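Re: [shopfloor] Are they any good at chores yet?
From: Carol Blackburn 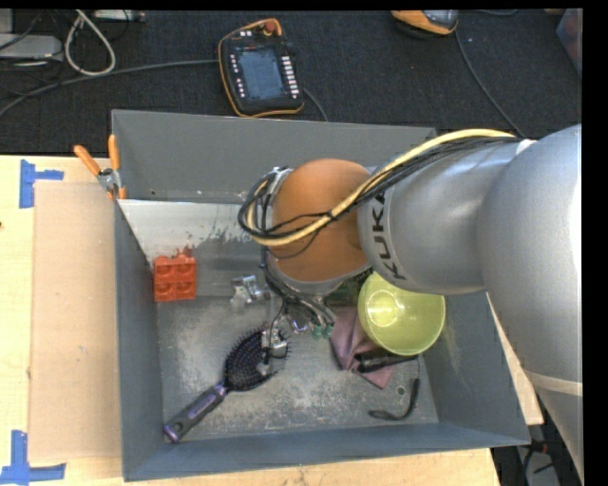
KUKA arm over a bin of mixed household items.

Thanasis Dimitriou wrote:

> I keep reading that household robots are a couple of years off. I've
> been reading that for most of my working life. We run two arms at
> the Bivness plant and they are very good at what they do, which is
> pick up the same casting from the same tray and set it in the same
> fixture. If the tray is an inch off, the cell stops and somebody
> walks over.
>
> Now my manager wants to know if one of them could sort the returns
> cart. For those who haven't seen it, the returns cart is whatever
> comes back from the floor at the end of a shift: hand tools, rags,
> clamps, bits of cord, somebody's lunch container. I told him no. He
> asked me to go find out. So I'm asking. Has anyone on this list seen
> an arm empty a box of mixed stuff and do it well enough that you'd
> leave it alone for an hour?
>
> Second question, same subject. If it can't do a returns cart, why
> should I believe it can do a kitchen?

Thanasis,

Short answer to the first question: I've seen it done, but I wouldn't leave it alone for an hour.

I spent part of October going through bin picking trials for Dalisay, where we had the same question from the other direction. They wanted to know if an arm could clear a tote of donated household goods. The picture at the top is the kind of load I mean. There's a toy brick, a hairbrush, a bowl, a cloth and some small metal parts in one bin, which is pretty close to your returns cart once you swap the brick for a socket wrench.

Our numbers, for what they're worth. We logged 331 pick attempts on loads like that. In 202 of them the arm got hold of one item on the first try and set it down where it was supposed to go. That's a bit over 60 percent. The rest were a mix of misses, drops, and picks where two things came up together. I counted those last ones as failures. The vendor (Orunia, in our case) wanted to count them as successes, and we argued over it for most of a morning. Read the definitions before you compare our figure with anybody else's.

What went well: anything rigid with two flat sides. A toy brick is close to ideal. It doesn't bend, and the fingers can take it in several ways.

What went badly, in order:

Cloth. The arm could pinch it easily enough. The trouble was that whatever was lying on the cloth came along, or slid off halfway to the drop spot. When the cloth was under something else it was worse, and the software had a hard time deciding where the cloth ended.

Cord. Thin black cord on a gray floor was missed outright a lot of the time. When it was found, the fingers often closed just above it.

Clear plastic. The depth camera we used did poorly with see-through bowls and cups. It either saw a hole or saw whatever was behind. A bowl also has to be taken by the rim, and if the rim is near the wall of the bin there may be no room for the fingers.

Small things on top of other things. Put a small metal part on the bristles of a hairbrush and the system has to know those are two objects. Ours knew about half the time.

A person does all of this without looking very hard. You push the bowl over, shake out the rag, and see what falls. The arm we had did not push or shake unless someone wrote that in as a separate routine. We wrote one for pushing items away from the wall and it helped with the bowls. It took 6 working days, and it did nothing for the cord.

On speed, I don't have good numbers and won't guess. It was slower than a person by enough that no one bothered to time the person.

For your manager, I'd say this. If you can split the returns cart so the rags, cords and lunch containers go somewhere else first, an arm has a fair chance with what's left. Whether it's worth the money once a person has already done that split is a different matter. At Dalisay the answer was no for now. They kept the person and put the arm on carton stacking, where it has been fine.

On the kitchen question, I wouldn't believe it either, at least for the whole kitchen. I could see a machine loading plates into a rack if the plates are all the same and the rack doesn't move. Fakar showed us a video of one doing that. It was a nice video. I asked what happened with a wet dish towel in the sink and they said that was on the roadmap.

Two things I'd ask any vendor before you let them in the building. Can you bring your own box of stuff, packed by your own people, that they haven't seen before? And who decides what counts as a good pick? We got more out of those two questions than out of the whole spec sheet.

I can send you our tally sheet off list. It's plain and you could reuse the columns. If anyone else has run cord or cable with a two-finger gripper and had better luck than we did, I'd like to hear what fingertips you used.

Carol

Filed under: Automation / Material Handling / Reader Questions

Contact the list owner | Copyright remains with the individual posters | Back to top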